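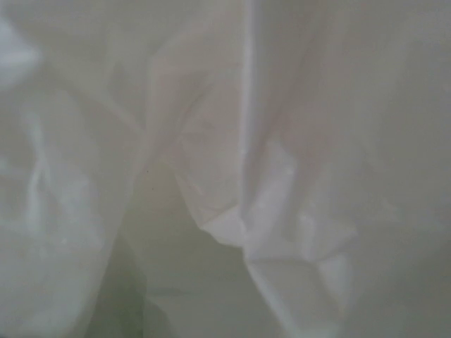

Akascombe Institute, Robot Software
Notes for Unit 9: Perception and Planning with Thin Film
Prepared by Rasha Dabbas, 15 January 2019

These notes cover the handling of soft packaging in a two-arm cell. Students should have completed the October exercises on camera calibration before reading further.

9.1 The planning problem

A rigid object can be given a single pose. A plastic bag cannot. In the Skerov planner, the bag is stored as a region with an opening, and the contents are tracked as separate objects. One arm is assigned to the opening and the other to the contents — the assignment may be exchanged between steps.
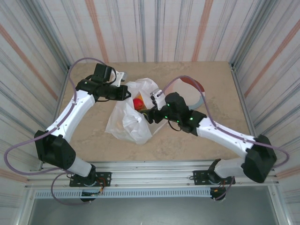
Page 109

With a round red fruit lying inside an open bag, the fixed workspace view supplies a usable target. The planner requests an approach through the mouth of the bag and checks both arms for collision before either moves.

9.2 Limits of the wrist view

At close range, white film may fill the whole wrist image. Folds offer little contrast, and feature matching should not be relied upon. The Flarnine module then lowers the weight of the wrist camera and holds the last estimate for 15 cycles. 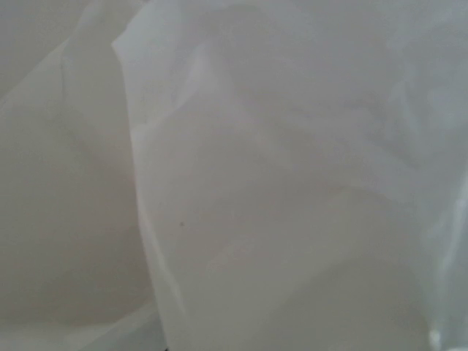

9.3 Assigned work

Replay log 1184 and report each cycle at which the estimate is held.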